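Ticket 449
Opened: May 2019
Site: Milluvcombe
Reported by: Saadet Ekinci
Category: Storage / accessories
Priority: 4
Status: Open, waiting on supplier

Subject: glasses cases won't all go back in the cream bin

Problem as reported
Spare cases are supposed to live in the one cream plastic bin. That was fine until March, when the Dönmez delivery came in on top of the old Jirum ones. Now if the bin gets filled any old way the last few ride up over the rim, and then the next bin won't stack on it. People give up and leave cases on the work surface. Then someone needs a gray one in a hurry and picks through the whole heap.

Also the printed ones keep getting booked under the wrong item. Might be a separate ticket, putting it here for now.

What I tried first
– Emptied bin completly, wiped out the dust.
– Put back a gray and a lavender. Fine.
– Tried the printed can upright at the right side. It stands OK but eats the corner.
– Left the other stuff out, teddy bear included, that's not coming near the bin until I know what fits.

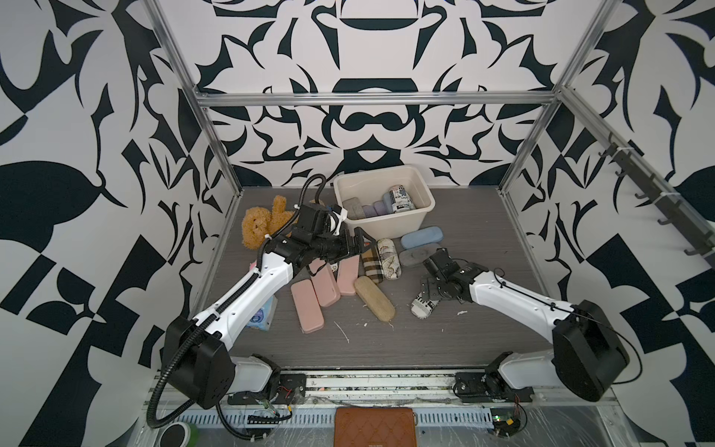

Laurinda Nogueira: Same trouble at our end with the Dönmez ones. They're fatter at the hinge than the Jirum, so if two hinges end up side by side you lose a whole row. Try flipping every other one. And are you sure the bin is the same size as the old one? Ours got swapped for a Grellon last year and it's narrower at the bottom.

Reply, Saadet
Checked underneath. It IS a Grellon. Nothing on the ticket history about a swap, thanks whoever did that. So the packing card taped in the cupboard is for a bin we don't have anymore. Took the card down.

Flipping hinges – helps. Not enough by itself. The felt-covered ones are the pain, they grab on each other and you can't slide a case down between two of them. Have to put the felt in first and the smooth ones after.

Second go. Tipped everything out in front and started sorting by finish. Newspaper print ones put in with the plain ones for now, I want to see if they're the same shell under the print.

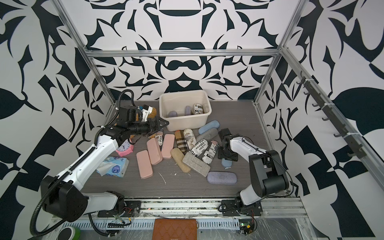
Do the cases need to go in closed?
Closed and empty. Cloths come out first and go in the drawer, otherwise the lid springs a little and the case takes up more room than it should.

Got that wrong myself on the first go. Found a folded cloth in a Jirum, took it out, case shut properly.

Third go, by shape this time, color ignored. Order that worked best so far:
1. Felt ones, flat on the bottom, hinges alternating
2. Smooth plain ones on end
3. Printed ones last, wherever there's a gap
4. Anything marbled or plaid on top so it doesn't get scuffed

Stopped before the last step to check the printed ones against the delivery note. Pinks held back on the table, they're reserved for the kids' orders and should not be in this bin at all. Whoever is putting them there please stop.
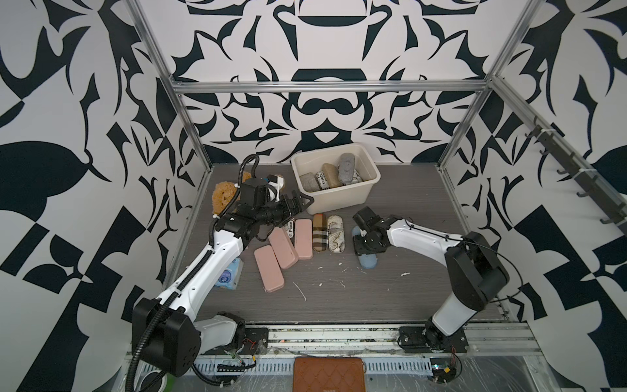 Third sort: pink and plaid out front, bin at the back.

Booking problem
The note from Dönmez has one line for "printed, assorted". One code. But at our end there's 2 codes, lettering and lettering with flag, so the count is off every time depending on who books it. I've been going by the lettering. Laurinda goes by the flag. No wonder.

Then there's the round stuff that isn't a glasses case at all but has the same sort of print. Gets grabbed with the rest and booked as a case. Needs its own spot.
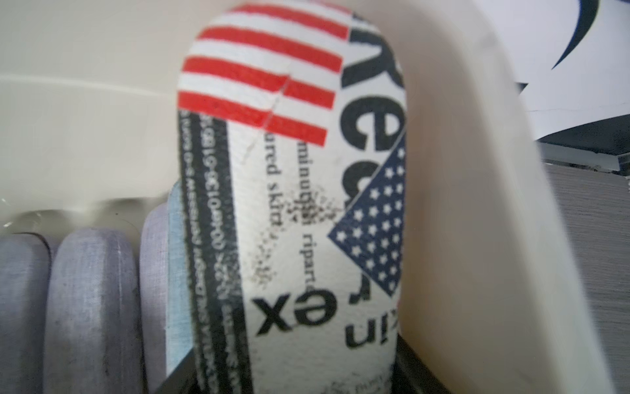

So until Dönmez answers, go by shape and then by print. If it doesn't open on a hinge it isn't a case, don't book it as one, put it on the shelf over the drawer.

Sent to supplier
Asked for seperate codes for lettering and flag. Asked if the fat hinge is going to stay. Asked if they do a flat divider that fits the Grellon.

Laurinda Nogueira: They told me no divider, but that was before the new catalog. Ask for the old tray insert, it can be trimmed down with scissors.

Saadet: asked. Also rewriting the packing card tonight, will tape it on the bin this time and not in the cupboard.

Still to do
– new packing card
– move pinks to the kids' drawer
– second bin for overflow? need price
– fix the March booking, lettering/flag
– find out who changed the bin

Leaving open.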